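How to Check a "Free PDF" Book Page Before You Download Anything

You searched for a title, added "pdf," and landed on a page that swears it has the book in every format going. I don't trust these pages, and I'd suggest you don't either. Going through one takes a few minutes.

Start with the blurb. Copy a sentence from the middle of it and search for it in quotation marks. On one page offering an essay collection from Fisent, the first half of the description matched the publisher's own. The second half belonged to a different book on television and public taste. Whoever built the page never read either.

Next, look at the page count. The listing I checked gave 1,823 pages for a book that runs to 400 in print. Large type won't explain that. Compare the number with a library catalog, and check the year and translator while you're there. A missing translator on a translated book is a bad sign.
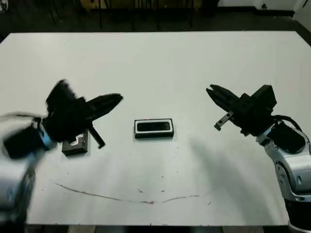

Two robot arms with black grippers at a white table.

Then try the same site with a title you made up. I typed "Murakami on Kamik" into the search box at Prisenico and was told it was available, with 2,000 happy readers. There is no such book. If a site will sell you something that doesn't exist, its word on the real one is worth nothing.

Be wary of the download button too. If it asks for a card "to verify your country," close the tab. If the file ends in .exe or .zip, don't open it. A book should come as a PDF or an EPUB, and even then I'd scan it first.

Ignore the comments underneath. On the page I looked at, 2 of them were word for word the same under different names, and neither mentioned anything in the book.

For the book itself, try your library's e-book app, then interlibrary loan. Older works may be out of copyright - check the translation separately, as it can be protected long after the original is free. Used copies of mass-market criticism often cost less than lunch. Search by ISBN so you get the edition you want.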